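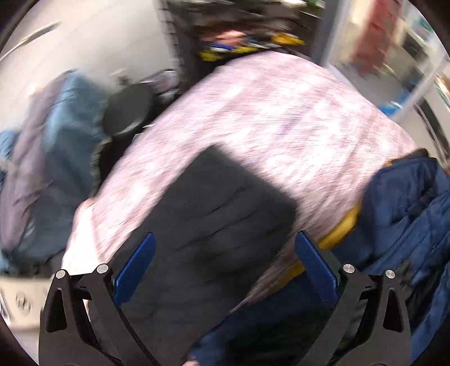
Chapter 4
Towns That One Company Built

Print this page | E-mail this page

Most towns begin with a river crossing, a market or a decent harbor. Custon began with a boiler. The Dendex works needed somewhere flat to put one, and the flattest ground for miles belonged to a goat farmer who was glad to be rid of it. Within a year there were 622 people living beside the boiler, most of them in tents, and a street plan had been drawn up by an engineer who had never planned a street. He made them all meet at the factory gate. They still do, and the morning traffic is what you would expect.

Geographers call a place like this a company town. The company owns the houses, the shop, the water supply and, in the case of Custon, the brass band. Rent came out of wages before the wages were paid, a system Dendex described as a convenience.

Jindell, farther up the valley, grew the same way but faster. It had 1,000 residents when the rail spur opened and 2,480 by the time anyone thought to dig a second well. Its hillside district, Kocabaş, was laid out for foremen, upwind of the chimneys. Workers lived downwind. You can still read the old wage scale in the color of the brickwork.

In this chapter we look at how such towns are laid out, who pays for the roads, and what happens when the boiler goes cold. Keep a map of the valley open as you read. Section 4.1 starts at the factory gate, as everything in Custon does.

Comments (3)

valleyrat: Grew up in Kocabaş. We were told the wind was a coincidence.

mapdrawer9: The band was terrible, for the record. My grandfather played in it.

tenthgrade_geo: is 4.1 on the October test or just the intro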